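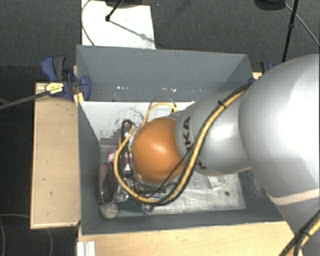

Betreff: Re: [lager-liste] Graue Behälter, Restposten und Kleinteile

Hallo Rochelle, hallo Liste,

Am 17. Juli 2019 schrieb Rochelle Kowalczyk:

> wir stellen in Sesside gerade die Ablage für gemischte Kleinteile um.
> Bisher liegt alles in flachen Kartons, die nach ein paar Monaten
> durch sind. Hat jemand Erfahrung mit den großen offenen Behältern in
> Grau? Mich interessiert vor allem, wie der Boden auf Dauer aussieht
> und ob man schräge oder gerade Wände nehmen sollte.
> Außerdem: Wie voll macht ihr die Dinger?

bei uns in Divside sind solche Behälter seit zwei Jahren im Einsatz, bestellt haben wir damals 43 Stück bei Montoya. Die Wände halten gut. Kratzer und helle Schrammen gibt es unten, wo die Ware beim Einwerfen anschlägt, das stört aber nur optisch. Am Boden sieht man den Gebrauch deutlich früher: Streifen, matte Stellen, dunkler Abrieb. Wir wischen einmal im Monat feucht durch und nehmen für hartnäckige Flecken etwas Spiritus. Ganz weg geht der Abrieb nicht mehr.

Zur Wandform: Ich würde schräg nehmen. Kleine Sachen rutschen zur Mitte und sammeln sich nicht in der Kante. Bei den geraden von Pesis, die wir vorher hatten, blieben flache Beutel ständig an der Wand stehen, und beim Zählen hat man sie übersehen. Nachteil der schrägen Wände – unten geht Fläche verloren. Im Regal braucht ihr also etwas mehr Platz für dieselbe Menge.

Zur Füllhöhe: bis zu 127 Teile pro Behälter, je nach Größe auch deutlich weniger. Höher schichten wir nicht. Wenn der Haufen zu groß wird, liegen die schweren Teile unten und die Verpackungen der leichten bekommen Knicke. Besser ein kleiner Haufen und öfter nachfüllen. Glas und alles mit scharfen Kanten kommt bei uns grundsätzlich in eigene Kästen.

Noch zwei Punkte aus der Praxis:

Etiketten nicht auf die Innenseite kleben. Die Ränder lösen sich, und dann hat man den Kleber an der Ware.

Fäden und Folienreste vor dem Nachfüllen herausnehmen. Das klingt kleinlich, aber im Oktober hatten wir eine Rückgabe, bei der sich ein Stück Garn um einen Verschluss gewickelt hatte.

Die Artikelliste, nach der wir einsortieren, hat inzwischen 952 Zeilen. Ich kann sie ohne Preise schicken, wenn das hilft. Die genauen Außenmaße der Behälter muss ich nachsehen, die Unterlagen liegen im anderen Büro. Wie tief sind denn eure Regalböden?

Viele Grüße
Wanda Nakamura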